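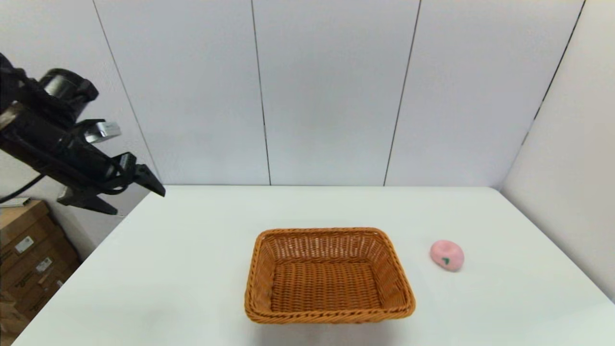
3.2 Stichprobe und Erhebung

Grundlage der Auswertung sind 900 Haushalte im Einzugsgebiet von Plusetgate, von denen 854 den Fragebogen zur Aufbewahrung von Haushaltstextilien und Spielwaren vollständig ausfüllten. Erfasst wurden Behältertyp, Standort und Nutzungsdauer. Mehrfachnennungen waren zulässig und wurden getrennt kodiert. 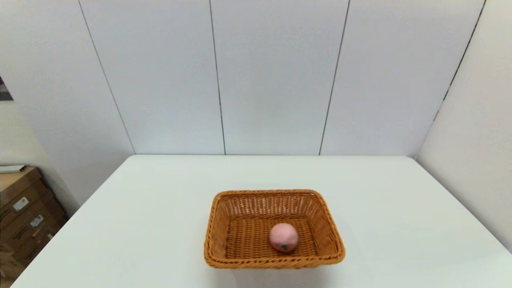 Die Kodierung folgte dem Schema von Gillon in der für Phuthong angepassten Fassung. Offene Behälter (Körbe, Schalen, Kisten ohne Deckel) bilden darin eine eigene Klasse; 484 Haushalte gaben mindestens einen solchen Behälter im Wohnraum an. Faltboxen wurden nach dem Pretest im Mai der Restklasse zugeordnet.

Abb. 3: Geflochtener Korb, Klasse »offen«, mit Plüschobjekt auf weißer Tischfläche. 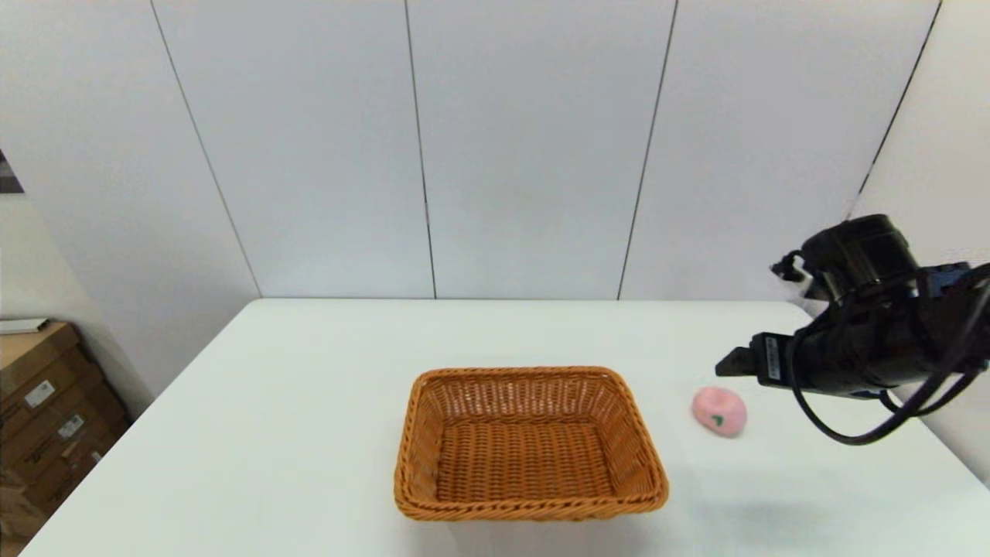
Bearbeitung des Abschnitts: Boonsong Yensuk

Die Zuordnung nach Material erwies sich als weniger stabil als jene nach Bauform. Naturfaser und Kunststoffgeflecht wurden von den Befragten häufig gleich bezeichnet, sodass beide Kategorien für die Regressionsmodelle zusammengefasst sind. Die Nutzungsdauer ging logarithmiert ein.
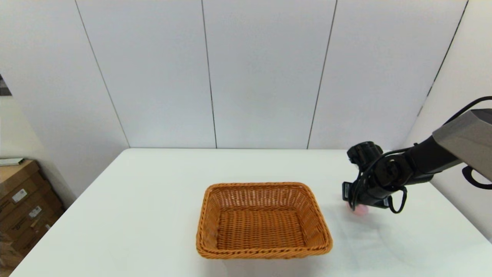 Pichit Saengthong wandte gegen dieses Vorgehen ein, die Zusammenfassung verdecke Preisunterschiede, die für die Nutzungsdauer maßgeblich sein könnten. Eine getrennte Schätzung für das Teilgebiet Plendgate ist in Anhang B wiedergegeben; die Vorzeichen der Koeffizienten bleiben dort unverändert.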